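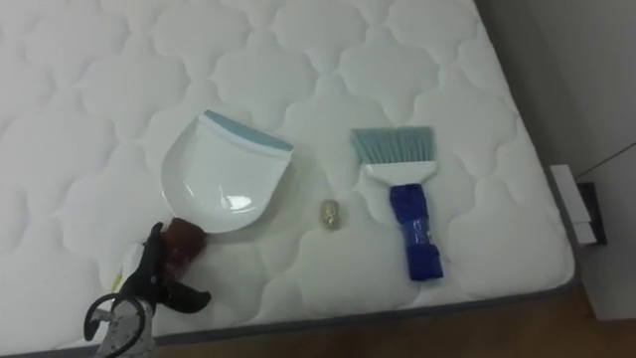 Totow pauses mattress-cleaning work after grip fault

Tirneck, 20 January 2018

Totow has stopped customer trials of its two-armed cleaning robot, Mutano, after a fault in which the machine let go of a tool without reporting it. No one was hurt and nothing was damaged.

The fault came up during bench and room tests at the company's Tirneck site. In a run of 46 sweeping cycles on a mattress, the left arm lost its hold on the dustpan 2 times. On both occasions the control software went on recording the tool as held, and the right arm carried on with its brush stroke. An operator pressed the stop button each time.
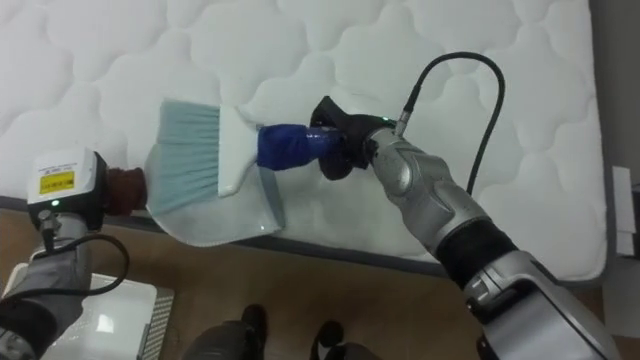

Engineers traced the trouble to the way the software reads the load at the left wrist. A small shift of the handle was being treated as normal movement, and the check that should have halted both arms did not run. The delay before the arms could be stopped by hand was up to 11 seconds.

"The arm dropping a dustpan is a nuisance. The arm not knowing it has dropped one is a safety matter, and we have treated it as one," said Uwe Hamann, head of engineering at Totow.

A software change now stops both arms when the wrist reading moves outside a narrower band. The handle fitting is also being looked at by Testa, which supplies parts for the project. Sweeping and emptying tests go on at Tirneck with an operator within reach of the stop button throughout. 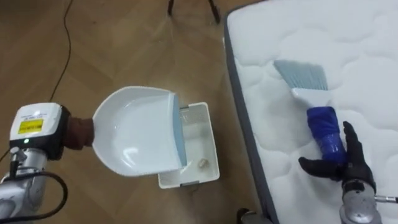
Mutano with dustpan and hand brush beside a mattress, Tirneck.

Trials at customer sites will not restart before June. All 40 households on the trial list have been written to and may withdraw if they wish.

Press contact: Gualtiero Cocco, Totow press office, Tirneck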